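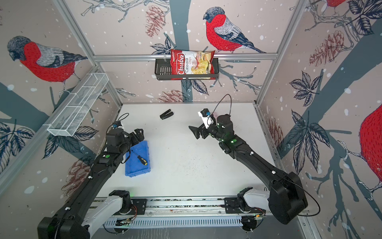

Anathi Fourie asked on the tracker whether the worn fingers and the new ones should be scored together. They should not. Use the finger_set column to split them first.

Mofokeng gripper comparison, data card

Two arms at one table, each with a gripper. The set holds 2,474 grasp attempts on small desk items and hand tools. Each attempt is capped at 60 seconds and logged with joint positions, finger opening and wrist video.

Controllers: Lillance and Trukard. Both ran the same item list. Trukard logs before 13th April use the old force scale, so multiply by 2 to match the rest.

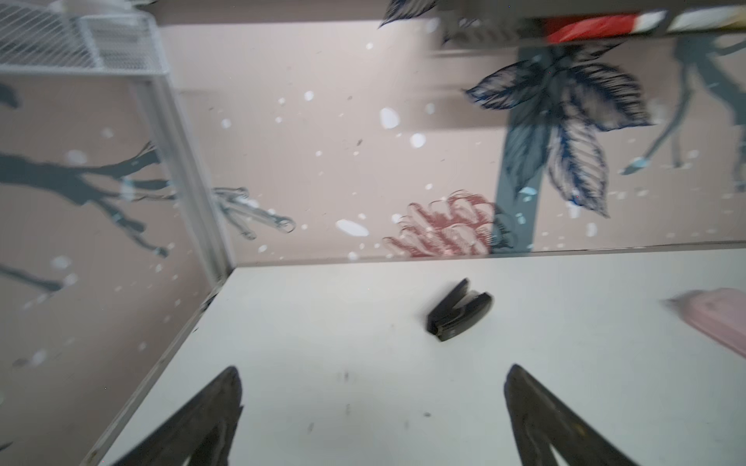
Items lying on their side are tagged "side" in the pose column. Blurred video is kept and flagged, never dropped. Attempts stopped by hand have an empty result field.

Known gaps: 45 attempts have no finger opening data. Wrist camera calibration is given per arm and should not be swapped.

Labels checked by Rosário Bastos. Send corrections through the Grurketico tracker with the attempt number.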